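Dumavport 船厂获巡逻艇延寿合同，工程 1 月开始

本报记者 孔佩玉（Peiyu Kong）

Jernance 海事公司本周三宣布，该公司已经和 Allthorpe 海岸警卫部门签订合同，负责对现役的 Nyarko 级近海巡逻艇进行中期改装。工程将在 Dumavport 的船厂进行，第一艘艇计划在 1 月进坞。双方没有公布合同的总金额，只说明付款分阶段进行，每艘艇验收以后结算一次。

Nyarko 级是 Allthorpe 海岸警卫部门目前使用最多的一种近海艇，主要任务是渔业巡逻、海上搜救和港口外围的警戒。这一级艇的艇体状态还比较好，但是电子设备已经老旧，有些零件在市场上很难买到。过去两年，几艘艇因为等待备件，长时间停在码头，海岸警卫部门不得不向邻近的海区借调船只。当地的渔民协会多次对这个情况表示不满。

根据合同的内容，改装包括三个部分。第一是更换导航雷达和光电观察设备，新的显控台安装在驾驶室内，操作人员由三人减少到两人。第二是主机大修，同时更换冷却管路和一部分电缆。第三是改善艇员的居住条件，包括空调、淡水系统和厨房。艇上的武器不在这一次改装的范围之内，海岸警卫部门以后会单独考虑。

每艘艇在坞内的时间规定为 90 天，之后进行海上试航。如果船厂超过这个期限，需要按天支付罚款。Jernance 的项目负责人在签字仪式以后对记者表示，这个期限对船厂来说是比较紧的，但是公司已经提前订购了交货时间最长的设备，其中包括雷达天线和齿轮箱的零件。他说：“我们最担心的是打开艇体以后，发现图纸上没有的问题。第一艘艇会告诉我们很多事情。”
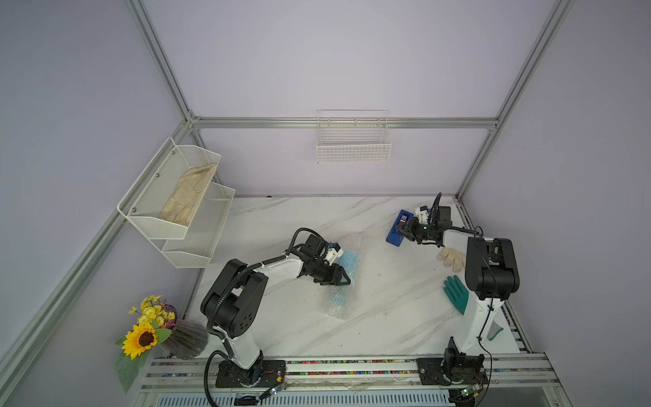

为了完成这个合同，Dumavport 船厂将增加 100 个工作岗位，主要是焊工、电工和管道工。船厂现有员工 200 人，其中不少人已经接近退休的年龄。当地的职业学校同意为船厂开设一个短期课程，学员在学校学习理论，然后到船厂实习。课程的费用由公司和市政府共同承担，具体的比例还在商量之中。

工会方面对增加岗位表示欢迎，不过也提出了一个问题：新岗位中有多少是长期合同？工会代表认为，船厂在上一次承接军方订单的时候，招聘了很多临时工人，工程结束以后这些人几乎都离开了 Dumavport。Jernance 回答说，公司会优先签订长期合同，但是最后的数字要看后续的订单。双方计划在工程开始以前再见一次面。

在招标的过程中，一共有三家企业提交了方案。海岸警卫部门的采购办公室没有公布另外两家的名称。办公室在书面说明中写道，Jernance 的报价不是最低的，选择这家公司的主要理由是它的船坞离 Nyarko 级的驻泊港口很近，艇员可以参加改装以后的设备调试，也可以节省拖航的费用。落选的企业可以在规定的时间内提出异议，到本文发稿的时候，采购办公室还没有收到这样的文件。

一些关注地区防务市场的人士注意到，近几年选择改装旧艇的国家和地区变多了。建造新艇需要的时间比较长，而且很多船厂的船台已经排满。对于预算不大的海岸警卫部门来说，延长现有艇只的寿命是一个比较现实的办法。但是也有人提醒，改装以后的艇仍然使用原来的艇体，航速和适航性不会有大的变化，遇到恶劣海况的时候，能力还是有限的。

Allthorpe 海岸警卫部门表示，改装以后的 Nyarko 级预计可以再服役十二年。在这段时间内，部门会研究下一代巡逻艇的要求，目前还没有确定吨位，也没有确定是否在本地建造。Jernance 已经表示对这个项目有兴趣。

第一艘艇进坞以前，海岸警卫部门会从其他港口调来一艘较小的巡逻艇，代替它执行任务。调动的具体时间由部门另行通知，Dumavport 外海的渔业巡逻班次暂时保持不变。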